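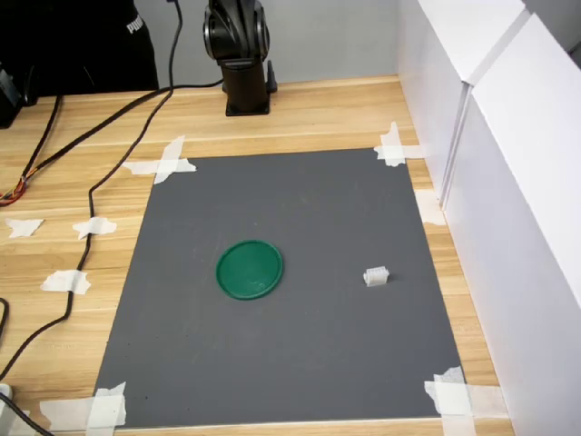
Szymon Pawłowska would like it put on record that he still does the fiddly bits by hand. He said so twice at the February meeting, and asked that the newsletter say so as well, as people at Flosbridge had been telling each other that the small parts bench was going over to the arm completely.

It isn't, and there is no plan for it to. What follows is an account of where things stand at Hustalen, what the arm does and does not do, and what has changed in the working day for those of us on sorting and kitting. It is longer than the usual item. Several of you asked for detail.

**What the work is**

For anyone reading at Flosbridge who has not been on our side, sorting and kitting is the job of taking mixed plastic parts, checking them, and making up sets for the assembly benches. Lids, caps, housings, connector blocks, spacers. The parts come in from moulding and from returns. Returns are the slow part, because a crate can hold anything.

Until last year it was all done by people sitting at a bench. A full shift of picking up one small thing after another is hard on the hands and neck, and it was the job most people asked to be moved off. The accident book does not show much, as nobody writes down a sore thumb, but the rota requests told the story well enough.

**What the arm does**

There is one arm on trial, fixed to a table with a grey mat as its work area. It is given parts on the mat, a few at a time, and it picks them up and puts them where they are meant to go. Lids and connector blocks were chosen to begin with. A lid is wide and low and a block is small and upright, so the two need different handling, and they make up a large share of what comes back in returns.

It is slower than a person. This has been said in meetings, but it keeps coming up as a surprise, so here it is in print. A trained sorter working at an ordinary pace will beat it on a clean crate of one part. The arm's use is that it can be left on one dull part for hours while the sorter does something else.

During the trial period the arm handled 2,369 parts. That figure comes from the log kept at the table. It includes parts that were put down in the wrong place and had to be moved by whoever was minding it. We do not yet have a split between the two that everybody agrees on, as the early sheets did not ask for it. The new sheet does, so please fill in both columns even when the second one is a nought.

**What it does not do**

It does not check for cracks, short mouldings or flash. All checking is still done by eye. If a part has been through the arm it has been sorted and nothing more, and it must go to the checking bench before it goes in a kit. There was a mix-up in the first few weeks when a tray went straight from the arm to kitting. The tray was caught at assembly, and the trays now carry a yellow card until they have been checked. Leave the card on until you have signed for the tray.

It does not deal with returns crates as they arrive. Somebody has to tip them, take out the labels and packing, and separate anything tangled. Two parts nested together count as tangled.

It does not make up kits. Kitting takes in too many different parts in too many orders, and the office has said it will not be looked at during this trial.

**The change to the rota**

This is what most of the questions were about.

Nine people work across sorting and kitting. Nobody's hours have been cut, and the two posts that came free over the winter have both been advertised. One is filled and the other closes at the end of the month. The office was asked directly whether the second would be held back if the arm did well, and the answer was no. That answer is in the minutes, and copies are on the board by the lockers.

What has changed is how the shift is split. The longest stretch anybody now spends on plain sorting is two hours. After that you go to checking, kitting or minding the arm. Before the trial a stretch could run the whole morning if the returns were heavy. People have said this is the biggest difference, bigger than the arm itself, and a few have pointed out that it could have been brought in without any machine at all. That is a fair point and it was passed on.

Minding the arm was first put down on the rota as a light duty. It has been taken off that list. You are not lifting or gripping much, but you are standing, you are watching for drops and misplaced parts, and you are the one who has to stop it. Several people found it more tiring than sorting. It now counts as an ordinary duty and carries the same break.

**Pay**

Anyone who has done the minding course and is signed off on the stop procedure gets the bench allowance while they are on that duty. There was an argument over whether this applied to people covering for a break. It does. If you covered in the early weeks and were not paid for it, put the dates on a slip and hand it in at the office. Slips are being taken up to the last working day of the month.

The sorting grade has not changed. The union side has asked for a new grade that takes in checking and minding together, on the grounds that most of us now do both. Management has agreed to talk about it once the trial report is in and has not agreed to anything beyond that.

**Training**

The course is one afternoon, and 20 people across both sites have put their names down. It covers starting and stopping, laying parts out on the mat, what to do after a drop, and who to ring. You do not need to be good with computers. The people who have taken to it quickest are those who have spent years handling the parts and can tell at a glance which way up a block will be easiest to pick.

Places go in the order of the list. If you work nights, tell the office, as a night session will be run if enough people ask. So far only a few have.

A number of people said the first course went too fast and spent too long on things we will never touch, such as setting up a new part. That section has been taken out and made into a separate session for those who want it. The stop procedure is now done at the table, with each person doing it in turn, where before it was shown once on a screen.

**Things raised at the meeting**

The minutes have the full list. These are the ones that took up the most time.

Tosh asked whether the log at the table could be used to measure the person minding it. The office said the log records parts and stoppages and has no names on it. Tosh asked for that in writing and it has since been supplied. The sheet has a space for initials, which was there so that somebody could be asked about an entry that made no sense. It is being replaced with the shift letter.

Weston raised the matter of being alone at the table. On late shifts the person minding can be the only one at that end of the room, and if they need to step away the arm has to be stopped and the work waits. The rule is that it does wait. The arm is not to be left running with nobody there, whatever the backlog, and no one will be asked to explain a stoppage of that sort. A second phone has been put in at that end.

There was a question about moving the tape on the mat. Please don't. The mat has to stay where it is or the positions will be out, and it takes a good part of a morning to put right. If a piece is lifting, press it down. If it will not stay down, stop the arm and tell the shift lead, who will put on a fresh piece in the same place.

It was also asked whether cleaning is part of minding. Wiping the mat is. Use a dry cloth and stop the arm first. The arm itself and its cables are to be left to maintenance.

Szymon's point about the fiddly bits was taken up by others. The small spacers and anything with a thin lip are still done entirely by hand, and the people who do them well have been doing them for a long time. There was some feeling that this was being talked about as leftover work, the bits the machine had not got round to. The meeting asked that it be described in the trial report as skilled work, with the times given, and that at least one new starter be trained on it this year. The office has agreed to the training. The wording of the report is still being discussed.

**What happens next**

The trial report will come to the site meeting before it goes to the board. We asked for this and it was agreed. It should set out the number of parts handled, the number misplaced, the hours of minding, and a section written by the people on the bench. If you would like to write something for that section, a paragraph is plenty. It can be unsigned. There is a box by the time clock, and anything put into it will be typed up as it stands.

No decision has been made about a second arm. There is a rumour that one has been ordered for Flosbridge. We asked, and were told that Flosbridge has had a table measured up and that nothing has been bought. If that changes it has to come to a meeting first, under the same agreement that covered this one.

People from Flosbridge who would like to see the table at work can come over on the van during the day shift. Give the office a day's notice so that there is somebody free to show you round, and bring your own safety shoes, as the spare pairs are down to the very large and the very small.

Questions for the next meeting can be left in the same box or given to any of the reps.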